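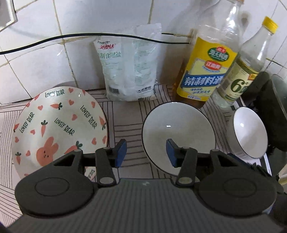 ### 3.2 What lives at the back of the counter

I should own up that this part of the study began as a grumble. Lleucu Watkins and I had spent most of August asking people in Zoldale how they set out their kitchens, and they kept telling us about cupboards. Lovely cupboards, very tidy (one had labels on the labels). But hardly anyone brought up the strip of worktop against the wall, and that was the bit I kept staring at while the kettle boiled!

So we went back. We visited 63 kitchens and asked each household to leave that strip exactly as it was, crumbs and all. I've called it the "back row" ever since, and Martti Honkanen has given up trying to get me to use a proper term.

Figure 3 shows the sort of thing I mean. There's a round white plate stood nearly upright against the tiles with its decorated face turned outwards, a packet and bottles, and a black cable running across the wall behind them. The mat has a striped pattern that changes direction from block to block, and I'm afraid I want one.

**Figure 3.** A back row on a tiled kitchen counter, with a plate leaning on the wall.

Plates came up a lot in our talks, and I hadn't expected people to be so fond of them. More than 80 per cent of households could tell us straight away where a leaning plate had come from, who gave it to them and whether it was ever eaten off. Bottles got a shrug. Rocío Llorente found much the same in her Cáceres interviews, although her households were quicker to put a plate away when visitors came, and we still argue over whether that's down to the visitors or the size of the kitchens.

Cables were a sorer point. In 9 homes someone apologised for one before we'd got our coats off, and two people had tried hiding theirs behind the bread bin, then moved it back when they couldn't reach the toaster. I come back to sockets and where they're put in Section 3.4.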